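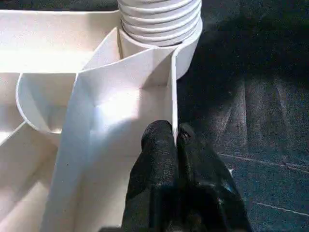
Há meses que queria ir ao dia aberto da Junari e este ano, finalmente, em outubro, lá consegui. Quem gosta de saber como são feitas as coisas em que nos sentamos todos os dias devia pôr isto na agenda! A fábrica fica em Vunport, a dez minutos a pé da estação, e a entrada é livre, mas convém chegar cedo (eu cheguei às nove e meia e já havia fila até ao portão).

A visita começa no armazém, onde há 800 moldes arrumados em prateleiras até ao teto, cada um com a sua etiqueta amarela. Depois passa-se à injeção, que cheira a quente e faz um barulho que se sente nos pés. Saem dali 4000 peças por dia, e fiquei um bom bocado a ver cair tampos, pés e encaixes nas caixas. Podia ter ficado a manhã toda.

A parte de que mais gostei, porém, foi a sala Afolabi, onde o mobiliário se vê de pernas para o ar. Por cima, uma peça de plástico é lisa e não conta nada; virada ao contrário é outra conversa: nervuras, rebordos, reentrâncias, tudo o que dá força sem acrescentar peso.
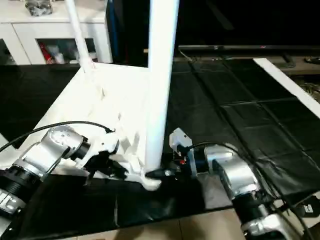 Estrutura de plástico branco com o tubo mais grosso ao alto, na mesa coberta de preto.

Explicaram-nos que as nervuras são afinadas décimo a décimo e que o Grallido, o banco da casa, passou por 243 versões antes de ir para a loja. 243! Deixaram-nos pegar em duas delas, a primeira e a última, e a diferença nota-se logo na mão -- a primeira é um tijolo.
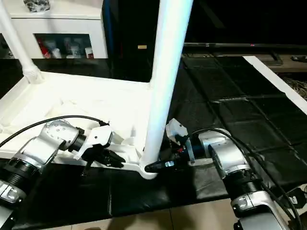
Também aprendi que o encaixe das pernas é o que dá mais dores de cabeça. Se fica apertado, o cliente desiste a meio da montagem; se fica folgado, o banco dança. Na bancada do fundo podíamos montar um nós próprios, e consegui à segunda (à primeira troquei duas pernas, que me pareciam iguaizinhas e não são).

Antes da saída há uma lojinha com peças de segunda escolha, e trouxe um Grallido com um risco que só eu vejo. O café é fraco, mas o bolo de laranja compensa -- e serve-se numa esplanada com cadeiras da casa, claro. A visita guiada leva no máximo 99 pessoas por turno e a das onze esgotou enquanto eu estava na fila do bolo, por isso peçam a senha logo à entrada. Levem sapatos fechados, sem eles não se passa da receção.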